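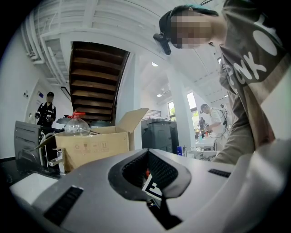 Chore machines still slow at Gultitz

Machines can wipe a table but are not ready to clean a house, according to Cirness, which has been testing them on household jobs at its Gultitz site since March. In 219 attempts at clearing and wiping a tabletop, 190 were finished without help. Folding went worse -- almost 34 percent of the cloths had to be redone by hand. 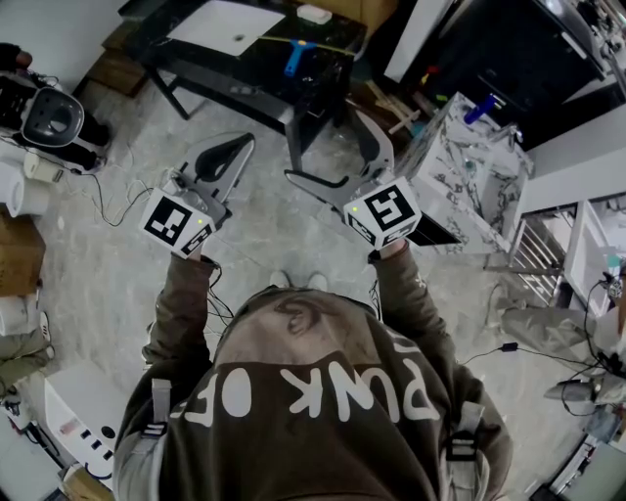

Technology

"Wiping is close. Dishes are a long way off," said Beril Akbulut, who runs the tests. People working with hand-held grippers show how each job is done. Shop-floor trials are planned next at Flandevcombe.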